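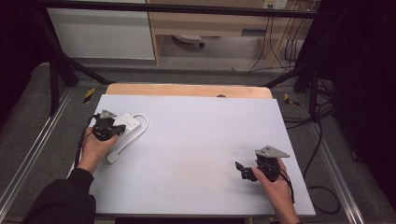
# Rechter Handgreifer: Öffnungsweite springt mitten in der Aufnahme auf 0

**Songül Sezer**

Hallo zusammen, bin langsam am Verzweifeln, deshalb kurz und unsortiert.

Wir nehmen mit zwei Grumo-Handgreifern auf, Software ist Willar. Aufgabe gerade: Steckdosenleiste samt Kabel auf der hellen Platte umlegen, Kabel zur Schlaufe, Stecker ablegen. Stromlos natürlich. Links läuft alles sauber. Rechts springt die Öffnungsweite plötzlich auf 0, bleibt da kurz und kommt wieder. Finger sind in dem Moment offen, das weiß ich weil ich sie ja in der Hand habe. Die Pose bleibt dabei ok, nur die Weite ist weg.

Für die Aufnahme heißt das: der Roboter lernt "zu", wo "auf" hingehört. Gemerkt haben wir das erst beim Abspielen auf dem Arm in Soltasbridge, der hat die Finger direkt über dem Stecker zugemacht und ist dann mit geschlossenen Fingern auf die Platte runter. Not-Aus, nix kaputt, aber lustig war es nicht.

Was ich schon probiert hab:

- neu kalibriert, zweimal
- Greifer links/rechts in der Software getauscht — Fehler wandert mit dem Greifer mit
- anderer USB-Port, anderer Hub
- Rechner neu gestartet (ja ja)
- Log durchgesehen: keine Warnung, kein Disconnect. Steht einfach 0 drin

Betroffen sind 28 von 400 Episoden, die aus dieser Woche. Die älteren hab ich noch nicht geprüft, insgesamt liegen bei uns 3.000 auf der Platte (Festplatte mein ich).

Passiert öfter wenn ich die Hand nach außen drehe, glaub ich. Kann auch Einbildung sein.

Kennt das wer? Und kann ich die kaputten Episoden irgendwie retten? Nermin meint alles wegschmeißen, ich würd sie gern behalten.

## 3 Antworten

### Tanveer Ghauri

Treiber neu installieren. Hat bei mir geholfen. War aber ein anderer Greifer.

### Birsen Demirtaş

Treiber glaub ich nicht, wenn der Fehler mit dem Greifer wandert und im Log kein Disconnect steht. Hatten fast das gleiche im Mai. Klingt nach der Leitung vom Weitensensor, die bricht innen kurz hinter dem Gehäuse. Von außen sieht man nix. Pose läuft bei euch ja über die andere Leitung, deshalb bleibt die sauber.

Willar schreibt bei fehlendem Signal einfach 0 statt "ungültig". Finde ich gefährlich, ist aber so, zumindest in der Version die wir haben.

So würd ich testen:

1. Keine Aufnahme, nur Live-Ansicht. Roboterarm AUS, nicht nur pausiert. Wenn der Arm noch mithört, macht er jeden Sprung mit.
2. Greifer ruhig über die leere Platte halten, Finger offen, nix dazwischen. Wert muss stehen bleiben. Bei uns stand er offen auf 85.
3. Jetzt mit der anderen Hand die Leitung direkt am Gehäuse leicht biegen, in alle Richtungen. Fällt der Wert auf 0 — Leitung.
4. Bleibt er stehen, dann die Finger selber anschauen: sitzen beide fest, wackelt einer an der Aufnahme? Ein lockerer Finger macht aber eher Zittern, keine glatte 0.

So offen sollten die Finger bei Punkt 2 stehen, Blick aus der Greiferkamera:

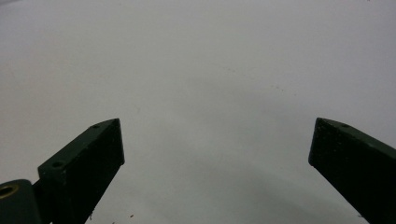 ### Gönül Ağca

Birsen hat recht, Kabel. Dazu noch zwei Sachen, weil das mit dem Arm sonst nochmal passiert.

**Zugentlastung.** Leitung tauschen alleine reicht nicht, die neue bricht an der gleichen Stelle. Am Griff mit Klettband festmachen, vorher eine kleine Schlaufe lassen, und zwar so dass man die Hand nach außen drehen kann ohne dass es zieht. Bei Lindholm bekommt man fertige Klemmen, Klettband tuts aber auch. Kein Kabelbinder direkt auf die Leitung, der drückt sie platt.

**Episoden.** Nicht pauschal alles wegwerfen. Ich mach es so:

- Jede Episode suchen, in der die Weite von einem Sample aufs nächste auf exakt 0 fällt. Ein echter Griff hat immer eine Rampe
- Lücke kurz und davor und danach gleicher Wert: auffüllen, aber markieren
- Lücke während des Greifens oder Loslassens: raus damit. Da weiß man nachher nicht mehr was die Finger gemacht haben, Kamerabild hin oder her
- Die älteren Episoden auch durchlaufen lassen. So eine Leitung geht langsam kaputt, das fängt selten erst diese Woche an

Und vor dem nächsten Abspielen auf dem Arm bitte eine Sprungsperre rein: ändert sich die Weite schneller als die Finger überhaupt können, Arm anhalten. Bei uns sind das ein paar Zeilen im Abspielskript. Erster Durchlauf immer langsam und ohne Gegenstand auf der Platte, eine Hand am Not-Aus.

## Kommentare

**Songül Sezer:** Danke!! Punkt 3 wars. Leitung ganz leicht nach unten gebogen, sofort 0. Arm bleibt aus bis die neue da ist. Das Skript für die Sprünge lass ich heute nacht über alles laufen.

**Nermin Keskin:** Bin die mit dem Wegschmeißen. Die mit Lücke beim Greifen fliegen trotzdem raus :)

**Tanveer Ghauri:** ok dann doch nicht der Treiber

**Birsen Demirtaş:** Beim Tausch gleich den linken mit durchbiegen, der hat ja vermutlich genauso viele Stunden drauf.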